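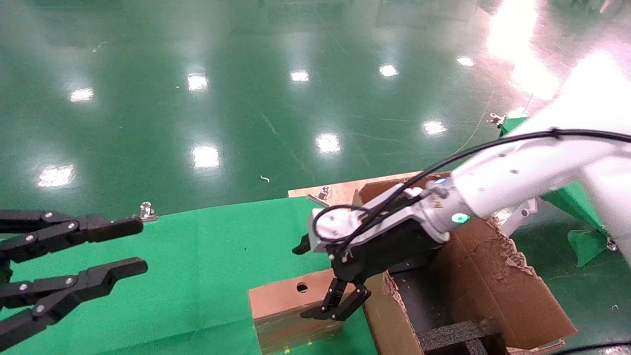

La défaillance de Graltholm est une perte de serrage survenue en février sur une cellule de mise en carton de la société Drernis. Après une coupure de 12 secondes, la pince a lâché sa charge au-dessus du carton. Szymon Tomaszewski a retrouvé le même défaut dans 84 journaux, sur près de 3000 cycles.

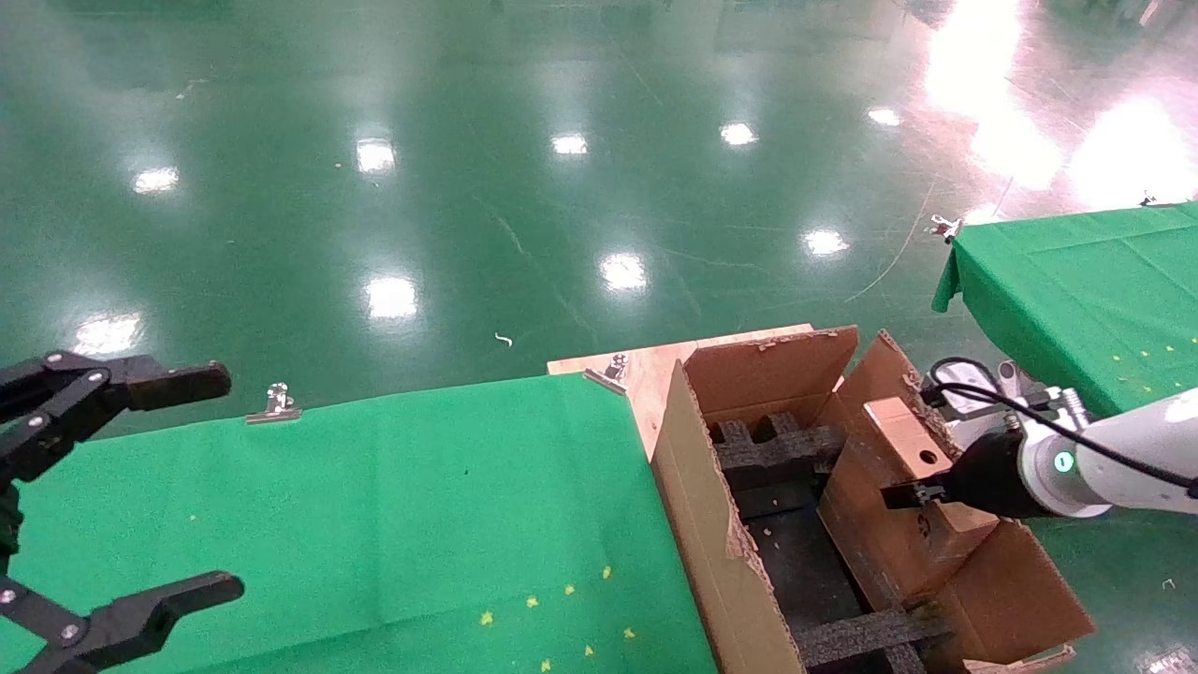 Quelle était la cause de la panne ?
Un paramètre de maintien effacé au redémarrage du contrôleur. Il est désormais enregistré en mémoire permanente.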